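Holding Flat Parts Upright: A Station for a Toy Sandwich
Second-year project report, Design and Making module, Hustden

1. Aim

Our group was asked to set out a small work station where the layers of a sandwich could be picked up one at a time and stacked. We chose a play-food set so the parts would not spoil between sessions. The aim was to find a layout in which each layer could be taken from the side without touching the one next to it.

2. First layout

In the first layout all the layers lay flat on the table. Thin parts were hard to lift, and the lettuce folded when it was pushed against the tabletop. We also tried leaning the parts against a block, but the rounder ones rolled away. Of 30 tries with the flat layout, 10 ended with a part on the floor.

3. Second layout

We then stood the parts on edge in white plastic clips along the left side of a white table. The round tan pieces share the top clip, the dark brown slice has the middle one and the lettuce is in the bottom one. A clear plastic strip runs in from each clip towards the middle of the table, and the rest of the surface is kept for stacking.

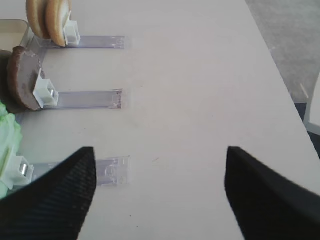

Spacing took longer to settle than the clips did. In April we moved the rows further apart twice, as the lettuce is wider than it looks when flat and kept brushing its neighbour. We also marked the final positions on a paper plan so the station could be set up again after the room was used by another class.

4. Problems

Clear plastic is hard to see against a white surface, and we knocked the strips more than once while tidying. Tape held well but left marks when it was pulled up. The clips came from Gutwood and grip thin parts better than thick ones.

5. Further work

We would like to try coloured strips and a deeper clip for the bread. The paper plan and our notes are in the Floltach folder.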